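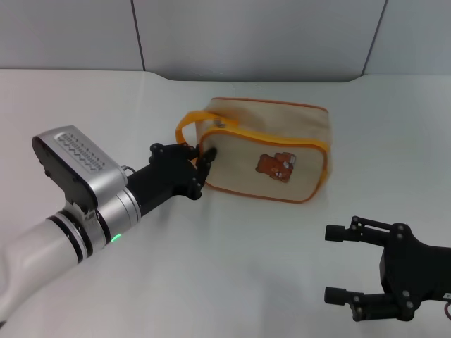

Robotics Project Group, Department of Engineering

Category: Student Projects > Visits
4 min read

Report on the visit to the Arley workshop

In January our group went to the Arley workshop in Bendton as part of the second-year handling project. There were 14 of us. The aim was to see a two-armed robot work with soft objects before we chose a task for our own rig.

The demonstration began at 10.30 and used a zipped toiletry bag, beige with yellow piping and a bear patch on the front. Fabric is awkward for a gripper. A block has the same shape wherever you hold it, but a bag folds, and the pinch point moves with it. In the picture the left gripper has its fingers against the end of the bag just under the handle, with the right one open and clear of it.

The operator told us the handle end had been chosen as the first contact because the seam there is stiffer. We had planned to grip our own samples in the middle of the long side, so this was useful. We have changed the plan.

The workshop keeps its runs in a log called Kuslow. At the time of our visit it held 631 runs with fabric items, and the target is 3,000. Each run is marked by hand as good, poor or failed. We asked why poor runs are kept and were told they are used to check the grip settings.

After lunch we tried the controls in groups of 4. Most of us closed the fingers too early. The delay between the hand control and the arm is small but it takes getting used to.

For our project we will use the Ouazzani method for marking grip points, which the workshop also uses, and start with one small pouch. We still need to decide how to fix the camera. Space on our bench is tight and a second arm would not fit.

Contact the department office | Back to top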